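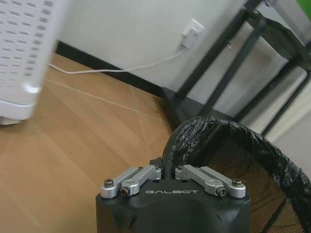 Azucena Salinas began her tidying robot in February, in the shared workshop at Sorkstead. The first version had a fixed arm on a bench. The current one moves along the floor and looks for litter with a camera at the wrist.

"The gripper was the easy part," she says. "It came with four links in two pairs and a known stroke. I bolted it on and wrote the driver in 2 evenings."

The bin took longer. A bag folded over a rim has no fixed shape, and her depth readings on shiny black plastic were poor. "I got holes in the data where the bag should be," Salinas says. "Wire mesh is no better. The sensor reads the floor through it."

Her fix was to stop measuring the bag. The software, which she calls Skomo, fits a circle to the rim from 3 views, then sets a drop point above the center. Kayode Adebisi, who shares the workshop, wrote the circle fit. "It throws out most of the points," he says. "What is left is usually enough."

Cables remain a problem. Skomo treats a thin cord along a baseboard as litter unless it is masked by hand – Salinas keeps a map for that. The log now holds 2000 drop attempts. She has sorted the failures into 13 types and is working on the one where a finger snags the bag on the way out.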